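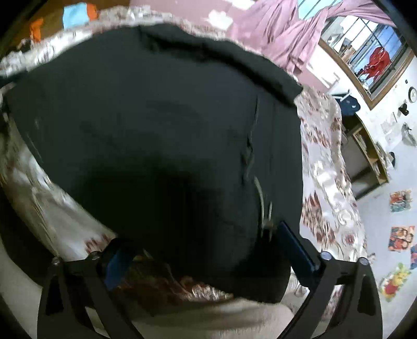 Figure 2. A dark garment on a floral bed covering.

3.2 What people keep, and why

We had expected, going into the second round of household visits, that most of the clothing people held on to without wearing would be formal – wedding outfits, good coats, that sort of thing. The diaries told us something a little messier. Of the 3283 garments entered by the households in Stollwood, 715 had not been worn in the past year, and a good many of these were plain, dark, everyday pieces that their owners were perfectly fond of and simply never reached for.

Renata Pawłowska, who led the visits, liked to begin by asking people to lay things out on the bed (Figure 2) and talk about them in whatever order they pleased. It made for long evenings, and we are grateful to everyone who put up with us past supper! One woman in Walczak spent 20 minutes on a single cardigan that had been her aunt's, and those minutes taught us more about keeping than most of our survey items did.

Seven households also let us come back in January, when the heavier clothes were in use. Their answers had shifted by then, mostly toward keeping, and we take up that seasonal pattern in Section 4.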